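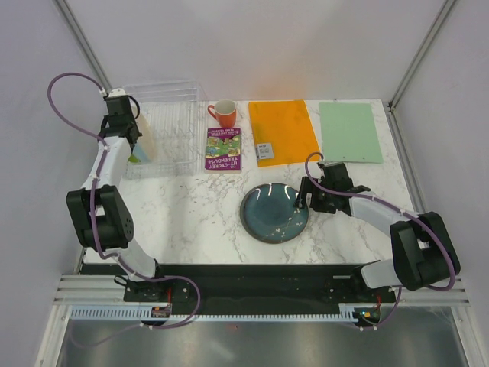
Home Fights Results Rankings Fighters Contact

Norbert Bednárik will defend the Stukel welterweight title against Kamil Hrubý in September, the promotion confirmed. The bout is scheduled for five rounds and will headline the card at the Tikard hall, which is set out for 803 seats.

Bednárik has held the belt for three fights. His last two defences went to the judges, and in both he relied on control against the fence, with few submission attempts. He is listed at 189 cm and will have the longer reach.

Hrubý comes in as the underdog. He trains at the Magsi gym and took up mixed rules after a career in amateur judo. His wins have come mainly from the clinch, by trip or throw followed by ground strikes.
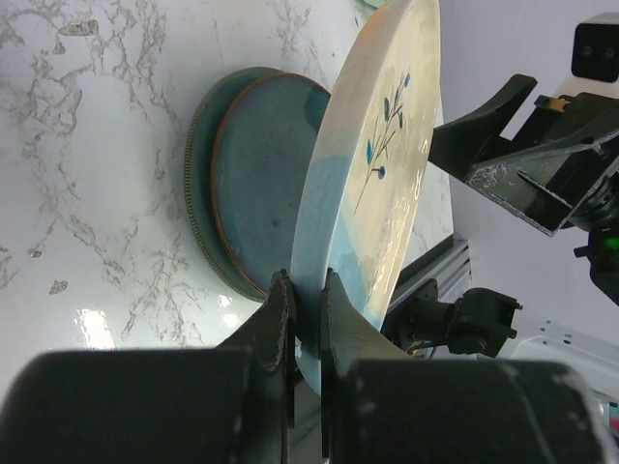

Both men have agreed to an early weigh-in at 9 am on the day before the bout, with one further hour allowed for a missed weight. A challenger who misses a second time cannot win the title, though the fight may go ahead at an agreed weight.

"He is good for two rounds against the fence," Hrubý said. "I want to see the fourth."

Bednárik's team did not comment. Umex will stream the main card, and the preliminary bouts will be shown in the hall only. A first batch of 700 tickets goes on sale next month.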